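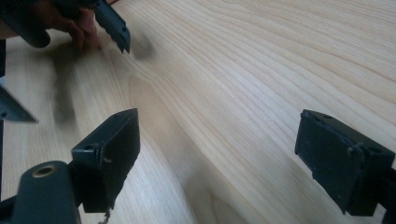
あのアプリ、雨の日のバス停で開くと遅いし、紙の回数券のほうがよっぽど楽だよ、とTia Catterallには最初に言われました。うーん、それも半分は当たってるんですよね。でも私は結局使い続けてます。というわけで、バスの乗車アプリ「Kovix」のレビューです!

トップ > 街と暮らし > 公共交通 > 使ってみた
カテゴリー:バス・路面電車/アプリ
2019-04-29

ペンローズに引っ越してきてから車なしの生活なので、市バスには本当にお世話になってます。前は運転手さんに小銭を渡して、おつりが出ないから小銭がないときは泣く泣く多めに払って……という感じだったんですが、そこへ市が入れたのがKovix。スマホで乗車券を買って、乗るときに画面を読み取り機にピッとかざすだけ。まあ、よくあるやつです。

まず登録。ここがいちばん面倒でした(笑)。メールアドレス、電話番号、住所まではいいとして、「よく使う停留所」を必ず5か所選ばないと先に進めないんです。家の前と職場の前とスーパーで、もう思いつかない! 仕方なく、行ったこともない終点のクーネン車庫前を入れておきました。おかげで今でもホーム画面に車庫前の時刻表が出ます。消し方は、設定の「表示」じゃなくて「アカウント」の中にあるらしいんですけど、まだやってません。

で、肝心の使い心地。チャージは500単位からで、ちょこっとだけ足したいときには不便です。月末に残高が中途半端に余ると、なんとなくもやもやします。ただ、1日に何度乗っても一定の額で打ち止めになる上限つきの運賃はすごくいい! 私は13番でよく駅まで出て、そこから図書館と市場をまわって帰るんですが、乗り換えのたびに「歩けば浮くなあ」と考えなくていいのって、気持ちの上でだいぶ違います。坂の途中のひと区間だけ乗る、なんて贅沢もするようになりました(運動不足にはなります)。

乗り換え検索はかなり素直です。出てくるルートが変に凝ってなくて、ちゃんと歩ける距離でつないでくれる。前に入れていた別の地図アプリは、川向こうの停留所で乗り換えろとか平気で言ってきたので、それに比べたらもう天国です。あと、工事の迂回が地図に反映されるのがわりと早い。ストークウッド通りの水道工事のときも、朝起きたらもう停留所の位置が仮のほうに変わってました。

困るのはバスの現在地です。地図の上をバスのマークがつーっと動いて楽しいんだけど、ときどき止まったまま動かなくなるんですよ。このあいだは「あと9分」の表示を信じてパン屋に入ったら、ガラス越しに自分の乗るバスが通り過ぎていきました。クロワッサンの袋を持って走りましたが間に合わず。しばらくして同じ表示を見たら、まだ「あと9分」でした。いや、もう行ったから!

それからTiaの言うとおり、開くのが遅い。起動してロゴが出て、お知らせが出て、それを閉じてやっと乗車券の画面です。後ろに人が並んでいると焦ります。私は角を曲がってバスが見えた時点で開いておくようにしてます。お知らせの中身も、だいたいは市議会の運賃説明会の案内とかで、いや大事なんですけど、乗る直前に読む気にはなれないんですよねえ。せめてかざしたあとに出してほしい。

電池切れのときどうするの、というのは引っ越し先の先輩たちにもよく聞かれます。同じ残高を使えるプラスチックのカードがあって、市役所の窓口で申し込めます。スマホを持たない人はそっちだけでも大丈夫。私も財布に一枚入れていて、まだ一度しか出番はないものの、あると安心です。ただし窓口は昼休みに閉まるので、お昼に行くと扉の前で待つことになります。私は待ちました。

ついでに、子ども運賃の扱い。友だち親子と一緒に乗ったとき、1台のスマホで大人と子どもを同時に払えるボタンがどうしても見つからなくて、運転手さんに教えてもらいました。人数の横の小さい三角を押すんです。あれは小さすぎ! 運転手さんも慣れたもので、指さし一発でした。

6月には路面電車のほうでも使えるようになるそうで、そうなったら私の回数券はいよいよ引き出しの奥行きです。残りが何枚かあるので、それまでに使い切りたいところ。

星をつけるなら5つのうち4つ。減らした1つは、あのクロワッサンの朝の分です。現在地の表示が直ったら戻します。市バスに週に何回か乗る人なら入れて損はないと思うし、たまにしか乗らない人はカードだけ作っておけばいいんじゃないかな。車庫前の時刻表の消し方、ちゃんと試した人がいたらコメントで教えてください!

シェア 13 コメント 9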